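About Etik

Etik sets up and looks after one machine, the Clorier. It is a four-wheeled delivery robot that carries parcels and shopping along lanes too narrow for a van. We don't build it and we don't sell it. Owners come to us when they need one put to work on a new route, kept running, or mended.

The firm was started by Cornel Manole, who had spent years repairing lift motors and wanted to work at ground level. Darius Gavrilă joined the following August and runs the workshop in Gollovton. Our first customer was Moldovan, a grocer's with three shops, and we still look after their machines.

How we set up a Clorier

Setting up begins on foot. One of us walks the whole route, up and back, before the machine leaves the workshop. We look at the surface first: joints between slabs, cracks, kerbs, anything a wheel could catch on. Then come the things that move or might be moved, such as parked cars, bags left out, stalls and dogs. People walking in the middle of the lane are normal where we work, and the machine has to be slowed to suit them.

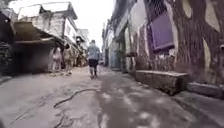
How long does it take to set up a new route?

Most routes take two working days. The first goes on walking and measuring, the second on supervised runs with one of us beside the machine and a hand on the stop button. A steep lane can need a third day, as the brakes have to be adjusted on the slope itself and tried again with a full load.

During the supervised runs we set the speed for each stretch, the gap the machine keeps from a wall, and how long it waits for a blocked lane to clear before it calls the owner. We also check the radio signal every 100 metres. Weak spots are marked on the route sheet, and the owner keeps a copy.

Looking after it

Each machine comes in for a service after 1,000 kilometres, or sooner if the owner hears something they don't like. We clean the sensor covers, check the wheel bearings and the brake pads, and test the battery under load. Front bearings wear fastest on rough concrete - we change them in pairs.

To date we have carried out 2,809 services and repairs, all entered by hand in the workshop book and later typed up. Darius still prefers the book. 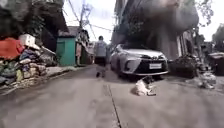
Lanes change, so a route sheet goes out of date. We walk every route again twice a year and alter the settings where we need to. If a lane has become too narrow for the Clorier to pass with room to spare, we say so and look for another way round. Owners can ask for an extra walk at any time, and there is no charge for the first one.

Repairs

Ring before noon and we will usually collect the same day, except on a Friday, when the van is out on service visits. Common parts are kept on the shelf. Motor controllers have to be ordered, and we can lend a machine while you wait if one is free.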